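Luker Handling Notes: good practice for recording hand-held gripper work

README, last revised 17/10/2022, kept by Shaohua Xia

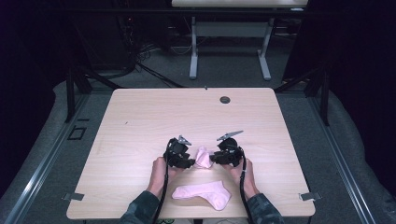

Sock handling at the table, one gripper in each hand.

Hello, and thank you for opening the README before opening the folders! These notes go with the Luker recordings of small household jobs done with a pair of hand-held grippers. They started as a page pinned up at our Skosthorpe site and have grown a good deal, partly thanks to the Ivambridge team, who kept writing to ask what we meant by "tidy" (a fair question, and I hope it is better answered now).

What you get

The set holds 1,000 episodes across 6 garment tasks, socks among them. Every episode has its own folder, with the video, the gripper readings and a short notes file. Please do read the notes file, as people put all sorts of useful things in there.

Before a session

Walk round the table first and look at the clips, the posts and the floor. Cables should have enough slack for a full reach to the far edge, but they mustn't lie across the garment or catch on your sleeve. Open and close both grippers 5 times. If one feels stiff, put it aside and write it in the log, even if it seems to loosen up afterwards.

Sit or stand however suits you, as long as your shoulders stay down. We ask everyone to stop after 55 minutes, and this is the one rule I will be stern about. Tired wrists make jerky recordings, and they also make for sore people, which matters rather more to me.

While recording

Touch the garment with the gripper fingers only. If you need to nudge something with a knuckle, go ahead and finish, then mark the episode "hand contact". Keep the jaws from knocking together when a small item is held between them; a light pinch is plenty for a sock. Where there is a pair, leave the second piece on the table within reach, and don't straighten it halfway through.

Dropped items are welcome! Pick the thing up with the gripper if it is still on the table and carry on. If it has gone on the floor, end the episode and mark it "lost".

Labels

We use "complete", "partial", "lost" and "hand contact", and an episode may carry two of them. The older Dovhaniuk labels had "failed" as well, which we dropped in February after a long and friendly argument over what counted. Old folders have been relabelled as "partial".

Sharing and changes

Please keep the notes files with the video when you pass episodes on. Suggestions go in the changes file, with your initials, and I read them all, though sometimes slowly.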